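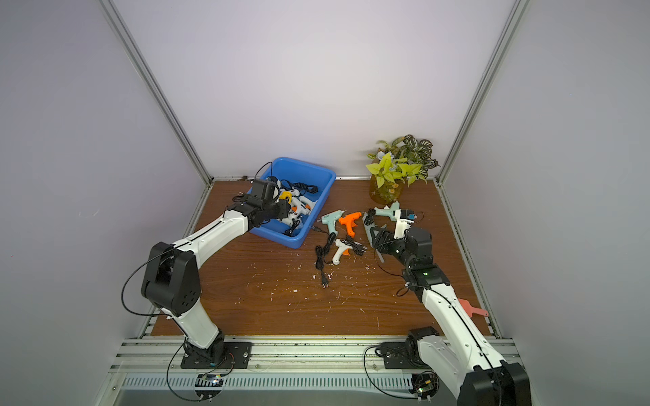
Jitendra Bhatia meint, Aufräumen sei für Maschinen immer noch schwerer als Schweißen. Stimmt das? Wir haben im Bastelladen jeden Dienstag eine Kiste voller Heißklebepistolen, Kabel kreuz und quer. Kann so was schon ein Roboter?

2 Antworten

Greifen ja, und das finde ich großartig! Mit zwei Armen geht heute echt viel - nur die Kabel sind fies, die verhaken sich und ziehen gleich die nächste Pistole mit. Gebt dem Ganzen noch 3 Jahre.

Schau mal bei Otura, die machen irgendwas mit Sortieren. Preis weiß ich nicht.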